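The Foulkes Allowance
A short story

The Office of Weights at Mesum was required by its charter to publish one correction each year. It had done so without interruption for as long as records were kept, and the corrections were bound in grey cloth and sent to every market town on the river.

In the year to which this account refers, the Office had found nothing to correct. The inspectors had gone out in January and returned with their boxes sealed. The grain measures at Trulen were true. The fish scales at Tirkico, which had been a source of income to the Office for generations, were true also. The Deputy Inspector was instructed to go back and look again.

She travelled by the morning boat with two cases of brass weights and a letter of authority. At Tirkico the harbour clerk received her with courtesy and gave her the use of a table. She tested every scale on the quay. At four in the afternoon she came to the last of them, a beam scale belonging to the firm of Foulkes, dealers in salt, and found that it gave 2 grains too much to the buyer.

The Deputy Inspector recorded the fault and asked how long it had stood.

The dealer replied that it had always stood. Her mother had set it so, on the view that salt took up water from the air, and that a customer who carried it home in summer would otherwise pay for the weather. The firm had borne the cost of it for sixty years.

It was pointed out to her that this was an offence.

"I understand that," said the dealer. "What would you like me to do?"

The regulation was clear. A false scale was to be broken on the quay in the presence of the clerk. The Deputy Inspector had the hammer in the second case. She sat for some time with the letter of authority in front of her and listened to the boats knocking against the wall, and then she asked whether there was a room in the town where she might stay until the morning.

There was a room over the chandler's, under the roof.

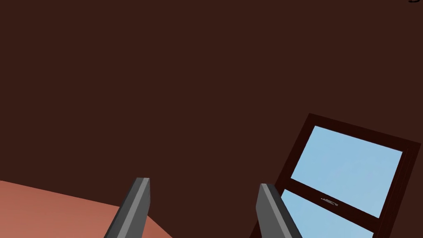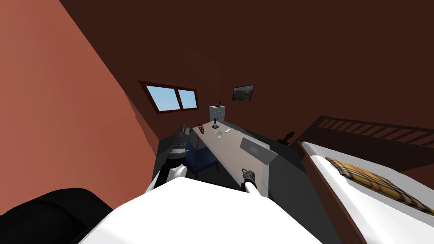
The dark walls, above the desk.
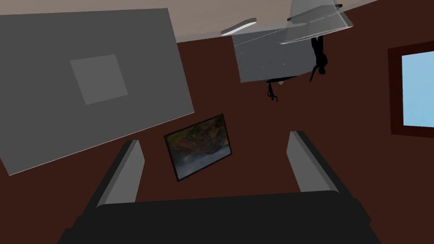
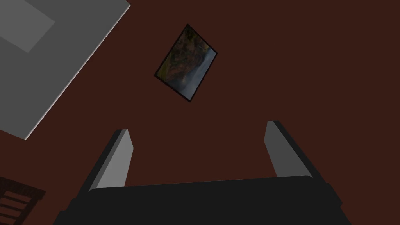

She did not sleep well. Before it was light she wrote out the correction in full, as the charter required. It stated that the published weight of salt had been found deficient by 2 grains, that the error lay with the Office, and that all scales on the river were to be adjusted to agree with the one at Foulkes.

The correction was printed in the spring as Number 466. The Office received 6 letters of complaint, all from dealers in salt, and replied to each of them in the usual form.

Comments

I read this twice and liked it better the second time. The dealer's question is the best line in it.

Would the Office really print it without checking her figures? Otherwise very good.

My grandfather kept a shop and always put a little extra in the bag. Thank you for this.

Is there going to be another one set at Mesum? I should like to know what happened at Trulen.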